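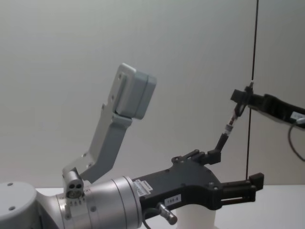
Ticket : perte de connexion Wi-Fi dans la salle du fond
Site : Brisville
Priorité : normale
État : résolu, sous surveillance

Problème signalé
Depuis mardi, les postes de la salle du fond perdent le réseau plusieurs fois par jour. La coupure dure quelques secondes, parfois une minute, puis la connexion revient seule. Les postes câblés ne sont pas touchés. Le site d'Unthorpe, qui utilise la même borne Zader, ne signale rien.

Premières vérifications
Borne redémarrée à 9 h 15, sans effet. Le micrologiciel est à jour. Le câble entre la borne et le commutateur a été remplacé par un neuf, la coupure suivante est arrivée avant midi. Le niveau de signal mesuré sur un portable est bon dans toute la salle, y compris porte fermée.

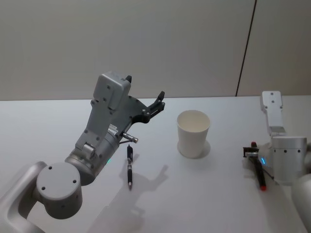
Salle du fond, table blanche côté mur.

Analyse
Le journal de la borne montre des refus d'adresse au moment de chaque coupure. Le routeur Boros distribue les adresses sur une plage de 200, dont 197 étaient attribuées à l'heure du relevé. La durée du bail était réglée sur sept jours : les téléphones des visiteurs gardaient donc leur adresse bien après leur départ. Quand un poste demandait un renouvellement, il lui arrivait de ne rien recevoir.

Les postes câblés ont une adresse fixe, hors de cette plage, ce qui explique qu'ils n'aient rien remarqué. À Unthorpe, le réseau des visiteurs est séparé.

Actions
Bail ramené à 2 heures pour les visiteurs. Table des baux vidée, puis routeur redémarré pendant la pause de midi – prévoir une interruption pour tout l'étage si l'opération est à refaire.

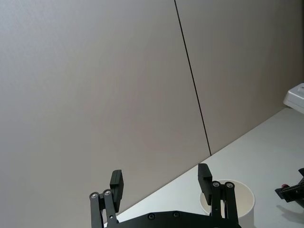 Après redémarrage, tous les postes ont repris une adresse du premier coup. Le journal ne contient plus de refus depuis l'intervention. Une seule déconnexion a été notée, sur un portable sorti de veille, et elle ne s'est pas reproduite.

Reste à faire
Créer un réseau visiteurs distinct, comme à Unthorpe. Demande transmise, en attente de validation. Relever de nouveau le nombre de baux en fin de semaine et rouvrir le ticket si les refus reviennent.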